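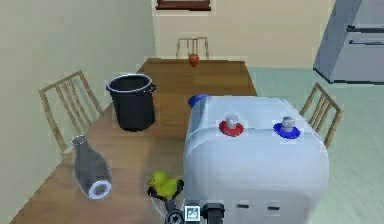 Widier Storage provides household storage and removals to residents of Dostelmont and the surrounding villages. The questions on this page are those most often put to our enquiries desk, and the answers apply to all private customers. Furniture is accepted in any ordinary condition, but loose items must be taken off it and packed separately before collection. A dining table with a cooking pot and a bottle still on it, and chairs set round it, is not ready to be moved. Customers with a business account should refer to their own agreement.

What may I place in storage?

Most household goods may be stored, including furniture, books, clothing, carpets, kitchenware and garden tools. We do not accept food of any kind, plants, animals, fuel, paint, gas bottles, fireworks or cash. Jewellery and original documents such as wills and deeds should be lodged elsewhere.

How large are the rooms?

Rooms at our Higuchi Road site are offered in three sizes. The smallest will hold the contents of a box room or garden shed. The middle size is suitable for a one-bedroom flat, and the largest for a family house. Staff will advise on size once you have completed an inventory form, which may be handed in at reception or sent by post.

Are fitted kitchens covered?

Our crews do not disconnect or take out fitted units, worktops or sinks. This work must be finished by a suitable tradesperson before we arrive. Units that have already been taken out may be stored, provided that the doors are taped shut and the worktops are wrapped. Small items kept on a worktop should be boxed by the customer, unless the full packing service has been booked. 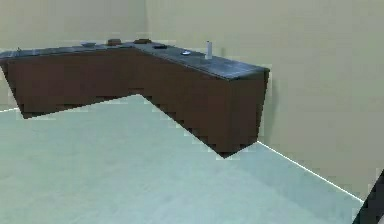

Kitchen worktop with small items to be boxed.

What does the full packing service include?

The service includes boxes, paper, tape and labour. Packers work room by room and label each box with its contents and the room it came from. They will not pack items on the list of goods we do not accept, and will set these aside for you. Please tell us in advance about anything that is fragile or has been repaired.

How are charges worked out?

Storage is charged monthly in advance. A deposit of £200 is payable on booking and is returned once the room has been emptied and the key handed back — less any sum still owing. Removal charges depend on distance, the number of crew and access at both addresses. A written quotation remains open for one month.

Are my goods insured?

Basic cover of up to £3000 per room is included in the monthly charge. Further cover may be bought at any time, though it does not apply to damage which took place before it was bought. Any single item worth more than £700 must be listed by name on the inventory form. Claims must be made in writing.

May I store household appliances?

Yes. Washing machines, refrigerators, water heaters and similar goods must be disconnected, drained and dried before collection. Gas appliances must be disconnected by a qualified engineer, and we shall ask to see the paperwork. Loose hoses and fittings should be placed in a labelled bag. Large white goods should stand on the floor for collection and should not be left on tables or other furniture.
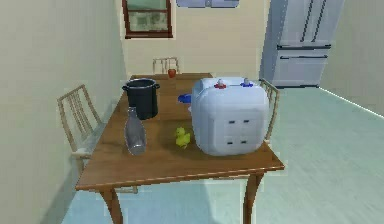

A large white container on a dining table.

When may I visit my room?

Access is available during reception hours, which are displayed at the gate. Please bring your key and your Todeo entry card. The card is issued when you sign the agreement and may not be lent to another person. A lost card should be reported at once so that it can be cancelled. Children are welcome but must stay with an adult, as vehicles use the yard.

How do I end my agreement?

Please give notice in writing at least 5 working days before you wish to leave. The room must be emptied and swept. Goods left behind will be charged for at the usual monthly rate until they are collected.

Page last revised 25/11/2018. Earlier printed versions of these answers should be disregarded.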